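Looking After Toothbrushes, Retainers and Night Guards at Home
Posted 07/05/2020 in Piltley Household Tips 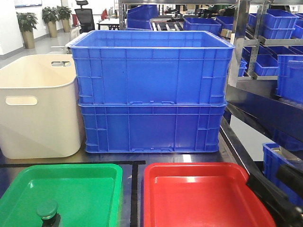 Brushes first
Most of us give the bathroom sink a good scrub every week and never think about the mug the toothbrushes stand in. Have a look at the bottom of yours – there is usually a grey puddle there, and the brush handles have been sitting in it. Tip it out, wash the mug in hot soapy water and leave it upside down until it is quite dry. I do ours on the same morning as the towels, otherwise I forget.

Stand brushes upright with the heads well apart, and leave the travel caps for travelling. A brush shut up damp in a cap will smell before long. If you bought yours in March and the bristles are splaying out, it is time for a new one.

Retainers and night guards
Rinse them as soon as they come out of your mouth, in cool or lukewarm water. Hot water can warp the plastic, and then you are back at the dentist having another one made, as I was with my first. A soft brush and a drop of plain washing-up liquid will do for every day. Ordinary toothpaste can be a bit scratchy on clear plastic, so I keep it away from mine.

For a weekly soak I use Grinano tablets, one to a small glass of water, but follow whatever your own packet says and rinse well afterwards.

The case needs washing too! Ours is a Flimix one with 2 halves that come apart, and I dry it with a clean tea towel before the guard goes back in. Keep it up high if you have a dog.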